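Subject: Re: [carolton-karting] Tires for the Parasby round

On the 28-lap question, a member wrote:

> Did anybody get to the bottom of the tire rule for Parasby? I was told
> one set for the whole weekend, practice included, but the entry form
> says "one set from qualifying." Also wondering what gearing people ran
> last August. I was way off and got eaten alive on the back straight.

I asked the same thing when I sent my form in, and the answer I got was one set from qualifying on. You can practice on whatever old rubber you like, as long as the new set goes through scrutineering before you roll out to qualify. They scan the barcodes at the gate to the dummy grid, so don't mix up your wheels like I did at Carolton (I had one front from the wrong set and had to sprint back to the trailer in my race boots, not my finest hour).
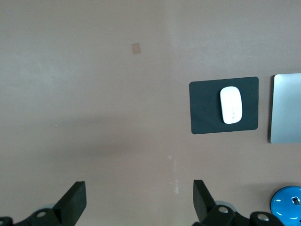
On gearing, I went two teeth bigger on the rear than I run at home and it was still a bit long out of the hairpin. The back straight looks huge on the map but you get onto it so slowly that you never really use the top end – or I don't, anyway. If you're in the 325 pound class like me I'd start there and go up one more if it's hot. The lighter guys can probably stay closer to their usual setup.

> And is the final really 28 laps? That seems like a lot.

Yep, 28! My forearms are already complaining. I faded badly in the last third of it, lost three spots, and most of that was me hanging on to the wheel like a ladder. Rib protector, decent gloves, drink a lot beforehand.
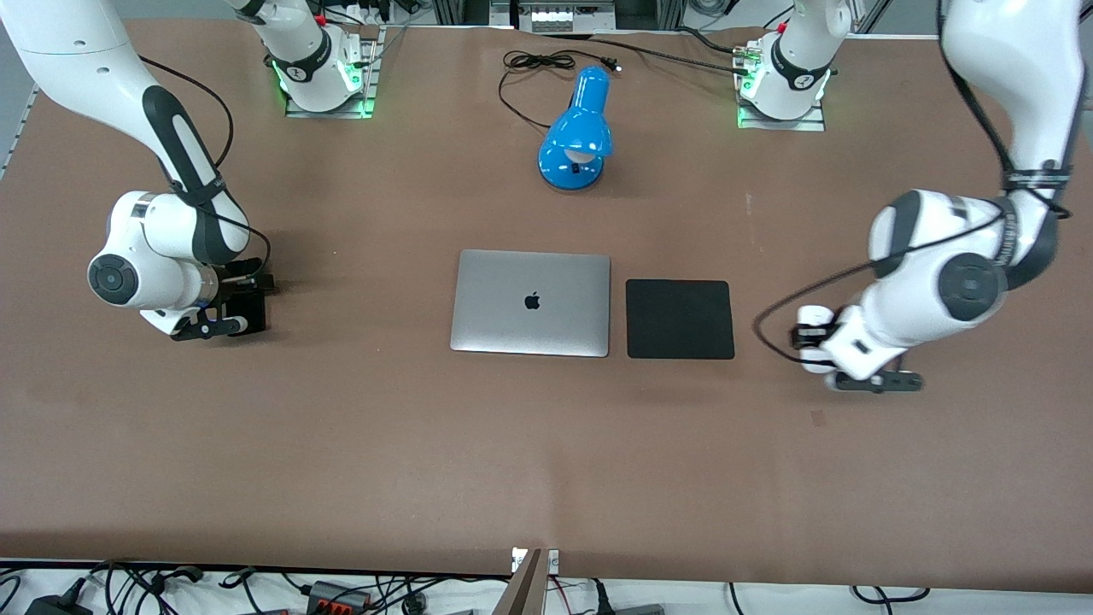 The other thing to watch is the curb on the inside of turn four. They rebuilt it over the winter and it's taller than it looks from the pit wall. I bent an axle on the old one, so I plan to leave it well alone until somebody braver has tried it.

I also have a spare Shetty axle I'd sell for 200, straight as far as I can tell, and a Plilleo seat (medium, a few scuffs) that comes with the struts. Email me off list if you want either and I'll bring them along.

Gates open at 7 a.m. and the good paddock spots by the power hookups go fast. I'll be there early with coffee, come say hi!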